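4.2 Putting things away in a cabinet

I figured the cabinet would be our easy chore, and boy, was I wrong! Wrapped packages like this blue one are a pain: the film wrinkles and throws glare everywhere, so our grasp estimate jumps around (Wafula Makori and I logged 1185 bad ones in March alone).

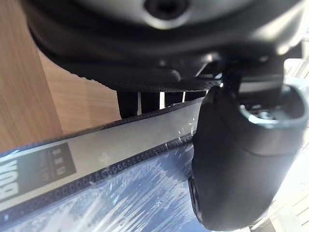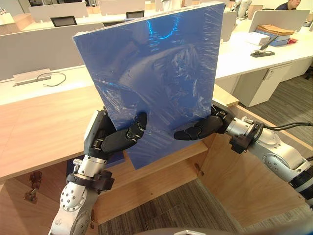 Figure 7. Handling a blue item in clear plastic wrap: close-up at the gripper; two-handed hold over the open wooden cabinet.

Two hands helped a lot with the tilt, but I still wouldn't hand Tenari the whole chore yet.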